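Lendton Makers Forum > Home and Shared Shop Builds > Two-arm dish sorter, build thread

gruretti_bench
January 31, 2024

Starting a thread so I stop answering the same questions in messages. The project is two arms at a kitchen sink, moving dishes and utensils between the counter and the basin. No water yet. I want the moves to be repeatable before I open the faucet.

The arms are secondhand and both grippers have white housings. The fingers are the only thing I've changed so far. The original pads were hard plastic and let go of anything round, so I went to rubber tips. Control software is Skita, running on a desktop in the next room.

The order of work is utensils first, then plates, then bowls. Utensils are the hard part for me. A thin stick gives the fingers very little to hold, and a small error at the wrist turns into a large one at the far end.

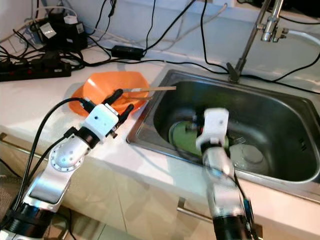 My other problem is the wrist cable. It's stiff, and when the arm reaches out it pulls on the gripper enough to throw off the last part of the move. I've tried a longer loop and a shorter loop. The longer one is better but it hangs down past the elbow. If anyone has a cable they like for this, please post the type.

hollis_k

Silicone jacket, fine strand. It costs more and it's worth it. Clip it at the forearm and leave the wrist section free. Don't use zip ties on the wrist, they work as a lever.

What are you using for dishes? Ceramic gets expensive fast.

gruretti_bench

Plastic for the orange ones. Picked for color, mostly. The camera has trouble with white dishes on a white counter, and orange separates right away. Green does well against the steel too.
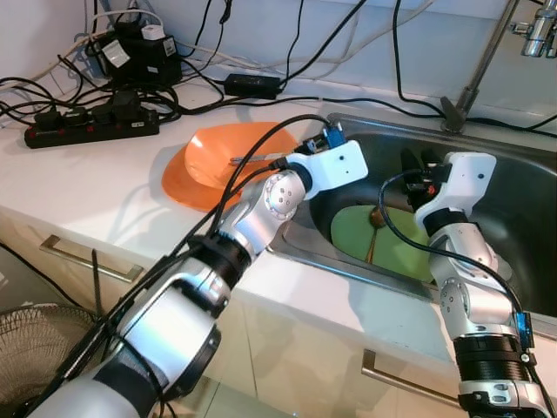 Orange plates stacked on the counter, green plate and wooden spoon in the sink.

The wooden spoon is easier than anything metal. Wood doesn't throw a reflection back at the camera.

negash_fan_44

I'm going to disagree with the color approach. You're tuning for the dishes you have. Put a clear glass in there and you start over. I went through this on my own build last April and ended up throwing out 2 weeks of settings. Use depth and forget color.

Also, the power strip and bricks along the back of that counter need to go somewhere else before you run any water. Mount them under the cabinet or on the wall above splash height, on a GFCI circuit.

gruretti_bench

Agreed on the power. It moves before the faucet opens, that was always the plan. I have a shelf bracket picked out.

On depth, I tried it. Shiny steel gives me holes in the depth data exactly where the basin wall is, so I'd be trading one problem for another. Color gets me to a working arm sooner. I can add depth for the bowl rim later.
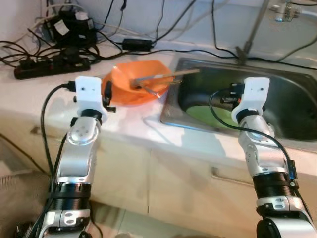
The rim is where I want it most. With a bowl, the fingers have to go over the edge on one side and stop before they touch the bottom. Right now I set that height by hand and it drifts whenever I re-home the arm. I get 3 good picks and then one that lands low.

hollis_k

Drift after homing sounds mechanical to me. Check the base bolts before you touch the software. Mine had backed out and I spent a whole evening blaming the code.

Georges Issa

I have the same kind of sink setup in our shared shop and I'm with hollis on this one. Put a dial indicator on the wrist, home it 16 times, and write down the numbers. If they wander, it's the base or the homing switch. If they don't, look at your camera mount.

negash_fan_44

Camera mount gets my vote. And I still say color is a dead end — it'll look fine right up until somebody buys new plates.

gruretti_bench

Then they can buy orange ones. I'll do the indicator test this week and post the numbers.

For Georges, who asked by message about the starting layout: bowl on top of the plate, chopsticks across the bowl, and the tips toward the sink. The left arm works the stack and the right arm works the basin. Keeping them on separate sides means I don't need collision checks between the arms yet.

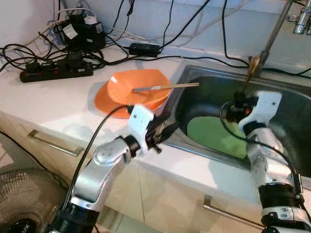
Layout with the chopsticks across the bowl. Left arm at the stack, right arm in the sink.

Georges Issa

Thanks, that helps. I'd move the stack farther from the sink edge. With the gripper coming in from the front, you want room to back out without lifting.

gruretti_bench

I can give it 2 inches. Any more and the left arm is close to its limit on the far side of the plate. I'll try it after the base bolts.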